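# Long beans won't stay in their bin on a three-tier produce stand

**Posted by Capucine Brunet, Mon 5 February**

I look after the practice shop at Dralcombe, where people on our retail course learn to stock and tidy shelves. We have one produce corner with a light wooden stand, three open compartments, potatoes at the top, beans in the middle and tomatoes at the bottom. The floor is mostly gray striped carpet.
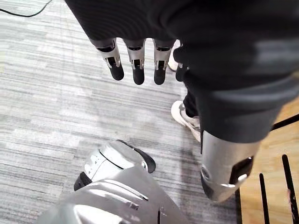

My trouble is the beans. They are much longer than the compartment is deep, so they hang over the front and creep into the potatoes as well. Every time someone restocks, the bundle ends up in a different place, and then I can't tell whether the next person did a bad job or just inherited one. I have tried turning the whole bundle sideways - it looks fine until the first handful comes out.

I also have spare fruit sitting in a cardboard box by the wall and a wire basket of odds and ends on another box. I'd like a better home for those, but the beans come first. The budget is small and I can't screw anything into the stand.

---

**Ida Ehlers**

I worked in a greengrocer's for years and long beans were always a nuisance. Tie them. Make small bundles, each one about a handful, with a rubber band or a twist of soft string near the stem end. Lay the first layer with all the stem ends to the back, then the next layer on top of that. When somebody takes one bundle the others mostly stay where they were.

Don't fill the compartment to the top. If yours is heaped now, take out a third and keep it in reserve. A bit of overhang at the front is normal in a real shop and customers like it, so I would leave that alone. The potato side is the one to fix. Cut a strip of stiff card the width of the compartment, fold the bottom inch under, and let the weight of the beans hold it down. It needs to stand a little higher than the beans do.
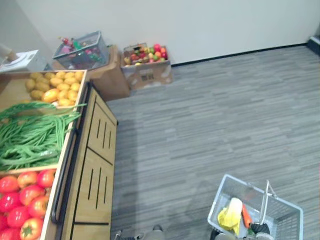
For restocking, write the order on a card and keep it with the spares: potatoes, beans, tomatoes, always top to bottom. Then check the beans again at the end, as people brush against them when they reach down to the tomatoes.

---

**Arsalan Gilani**

Swap the beans and tomatoes. Problem solved.

---

**Hannelore Voß**

Swapping them puts the beans at the bottom, and on our stand that meant they trailed down the front and got caught by shoes. I'd stay with the bundles.

On the spare fruit, sort it by kind before you look for a new container. We used two shallow crates from Livedum, apples in one and everything else in the other, and they slid under a table. The small loose things went into a lidded tub. We still have the wire basket, but only for items waiting to go back on a shelf, and it gets emptied before we lock up.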